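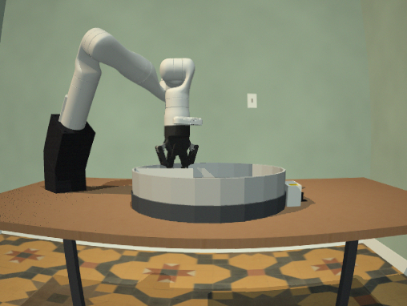
White arm over the round bin on the wooden tabletop.

Section 4: Setting Up Your League and Running the Draft

If you've made it this far, you've got Bromano installed and you're signed in, so now we get to the fun part! I've been running my own fantasy football league (the Wirarstead Sunday League, going strong) on this thing since the early builds, and I wrote this section pretty much the way I'd talk you through it on the phone.

Before you start

Have your list of managers handy, with an email for each one. Bromano allows leagues of up to 16 teams. I like 10, as there are still decent running backs left in the later rounds and people don't lose interest by Thanksgiving.

4.1 Create the league

1. From the home screen, tap New League and pick Football.
2. Type a league name. You can change it later, so don't agonize like I did.
3. Choose the number of teams.
4. Choose a scoring style: Standard, Half Point or Full Point. That last part is what each catch is worth.
5. Tap Save. The league page opens with your team in the first slot.

Note: If you're coming over from Ogilvie, use Import instead of New League. It brings in team names and past standings, but it won't bring in trades (I lost a beautiful one that way, and I'm still a little sore).

4.2 Invite your managers

1. Open Members and tap Invite.
2. Paste in the emails, one per line.
3. Tap Send. Each slot says Pending until that manager accepts.

Check the spam folder before you start nagging anybody. Invites run out after a week, and you can resend one by holding your finger on the slot.

4.3 Set up the draft

1. Go to Draft, then Type. Pick Snake or Auction.
2. For a snake draft, tap Shuffle to set the order, or drag the teams around by hand.
3. For an auction, enter the budget. The default is 400 credits per team and I'd leave it there for your first year.
4. Set the pick clock. Mine is 107 seconds, a weird number left over from an old league argument, and the box will take whatever you type.
5. Set a start time. We go at 7:30 p.m. so the folks with kids can get through dinner.
6. Tap Lock Settings.

Caution: Once you lock the settings you can't switch between Snake and Auction without wiping the draft order. Read the screen twice!

4.4 Draft night

1. Open the draft room early. The door unlocks half an hour before the start.
2. Look for the green dot next to each team. A gray dot means that manager isn't connected, and Bromano will autopick for them when their clock runs out.
3. Tap Start Draft.
4. If something goes wrong, tap Pause. Only the commissioner can see that button.
5. To take back a bad pick, pause first, then tap the pick and choose Undo.

Note: Autopick goes by the Clondberg rankings unless a manager has saved a list of their own. Those rankings love kickers a bit too much for my taste, so tell everyone to save a list.

When the last pick is in, rosters fill automatically and the waiver wire opens the next morning at 6 a.m. Waiver settings are in Section 5.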